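Threads > Automation > Teleoperation

Mutua Lema
January, 7:40 a.m.

Starting a thread on the demo collection we've been doing at Girarbridge. People keep asking what a day of teaching a robot by hand looks like, so I'll go through it.

The job is a sorting task for Kombo. Pick up a part, carry it across the table, put it down where the operator wants it, let go. Parts are electrical odds and ends plus a few round things that roll.

We do it two ways. For the first few runs of a new part I put the arm in free-drive and push it through the motion with my hands. After that it's all remote, with a handheld controller and the wrist view on a monitor.

Hand guiding is good for finding a grasp. It is bad for everything else. You lean on the arm, your elbow gets in the side camera, and the speed comes out uneven. We keep those runs in a separate folder and don't train on them.

Remote is slower to learn. Victor Mwakalinga took 16 tries to get his first clean pick. He is now faster than me by a good margin.

The main thing I tell new operators is to watch the fingertips and forget the rest of the arm. Close slowly on anything round. If you hit it off center it turns in the grip and you have to start over.
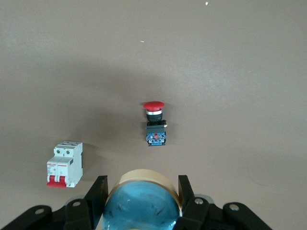

Clastance Lab Notes, no. 5, p. 316

Blue-faced round piece in the fingers, with the breaker and the e-stop button still on the table. Holding it by the tan rim, one finger on each side, is the grasp we settled on for this one.

The breaker is harder than it looks. The body is stepped, so the two fingers can land at different heights, and then it tips when you lift. I come in across the widest part and keep off the red levers.

The button is top heavy. Grab it by the cap and it swings. Grab it lower, on the blue block, and it stays upright most of the time.

We're at 2205 remote demos now. Failed ones stay in, but they get a tag. Victor wanted to throw them out - I wanted them for the recovery set, and so far we've kept them all.

Someone asked about pauses. Yes, they matter. If the operator stops to think halfway through, the policy learns to stop there too. We trim the long ones before training and leave the short ones alone.

We log everything in Jarnuleck. One line per demo: operator, part, start side, result. Fill it in right after the run. If you leave it until lunch you will get the start side wrong.

Next up is the same set of parts with the table turned around, so the operator has to reach from the other side. Victor has the first shift on that. I'll add to this thread when we have a batch done.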